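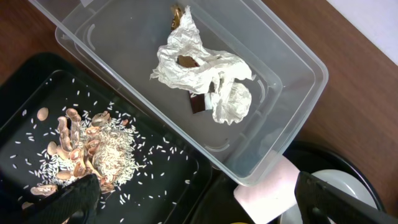
Kozan Street food bank store – shelf and stock check
Checked by: Cengiz Kurtuluş
Date: 29th April
Previous check: October

1. Outside door closes fully, no gap at the bottom
Pass. The brush strip is new. I am told it keeps mice out. It keeps draughts out, and I'll believe the rest when the bait boxes stay untouched through a winter.

2. Floor clear, nothing stored directly on it
Fail. 2 sacks of rice under the window, same spot as last time. The answer given was "just for today". The bottom sack had a clean rectangle of floor under it and dust all round.

3. Shelving fixed to the wall
Pass, apart from the end bay. The bracket moves if you lean on it. Label says 40 kg per shelf and the tins on the top one must be close to that. Move them down until the bracket is done.

4. Fridge temperature
Display read 4, my own thermometer read 7 after 20 minutes on the middle shelf. The log sheet says 4 for every single day since it was started, in the same pen. Please write down what a thermometer says, and use one that isn't part of the fridge.

5. Dates and rotation
Partly. Front rows fine, back rows not looked at. Three jars of pasta sauce were well past their date behind the new ones. The "first in, first out" poster is still up, for what that's worth.

6. Opened or damaged packets removed
Not good enough. Anything with a torn wrapper goes in the waste, including sweets and chocolate. "It's only the corner" is not a test I know of. Dented tins: throw out if the dent is on the seam, otherwise use first.

7. Allergen information kept with loose items
Fail. If the outer box has gone, so has the ingredients list, and then it can't be given out. Writing "may contain nuts" on everything is not a system.

8. Bins and tubs clean, lids fitting
Mostly. Lids from the Rerkero set don't fit the Perkasov tubs, whatever the delivery note claims. They sit on top and look shut – press a corner and they lift.

9. Pest control visit
Report no. 611 is in the folder, unsigned. It lists six bait points. I found five. Ask them where the other one is before paying.

10. Fire extinguisher
In date, on its hook, and blocked by a trolley.

11. Insurance certificate displayed
The Surance one on the board has run out. Someone thinks the new one was emailed. Print it.

Result: not passed. Items 2, 4, 6 and 7 to be put right before the next delivery is unpacked. I will come back and look – a phone call saying it's sorted won't do.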